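How an eraser removes pencil marks

A pencil mark is a thin layer of graphite, a soft form of carbon. The "lead" in a pencil contains no lead metal. It is a rod made of graphite and clay, baked until hard.

Paper looks smooth but is a mat of plant fibres pressed together. When a pencil moves across it, the fibres scrape small flakes of graphite off the tip. The flakes lodge on and between the fibres. They do not soak in the way ink does, so they can be lifted out again.

What the eraser does

An eraser works by friction and by sticking. Rubbing brings the eraser material against the graphite flakes. Graphite clings to the eraser more strongly than it clings to paper. At the same time, the eraser surface breaks away in crumbs, and the crumbs carry the graphite with them. Fresh eraser is exposed underneath.

If an eraser becomes old and hard, it stops making crumbs. The graphite stays on its surface and is spread over the page as a grey smear.

What erasers are made of

The first rubber erasers were cut from natural rubber, the dried sap of a tropical tree. Before that, people used pieces of bread with the crust removed. Many white erasers are now made of vinyl, a plastic mixed with a softening liquid called a plasticiser. Kneadable erasers, used by artists, can be pulled and folded like putty and leave very few crumbs. 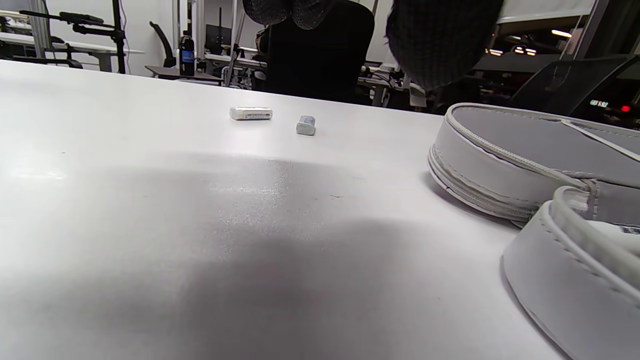 Trinity Tran wrote in to ask why the eraser in her pencil case had stuck to her plastic ruler and left a dent in it. The plasticiser is responsible. It moves slowly out of the vinyl and into some other plastics, which soften where the two touch. The cardboard sleeve on a new eraser helps to prevent this.

Hard and soft pencils

Pencils marked H contain more clay and leave a pale line. Pencils marked B contain more graphite and leave a dark one. A 2B line is usually easy to lift, although it smudges. A 2H line holds less graphite, but the hard point can press a groove into the paper. The eraser takes away the graphite and the groove remains.

Test it yourself

You need a 2B pencil, a 2H pencil, a vinyl eraser and a sheet of plain paper.

Draw a short line with each pencil, pressing lightly.
Draw a second pair, pressing firmly.
Rub each line nine times in the same direction.
Tilt the paper under a lamp and look for grooves.

Keep the crumbs and compare their colour with the clean end of the eraser.

Words to know

Friction: the force that resists one surface sliding over another.
Graphite: a soft, grey-black form of carbon.
Plasticiser: a substance added to a plastic to make it flexible.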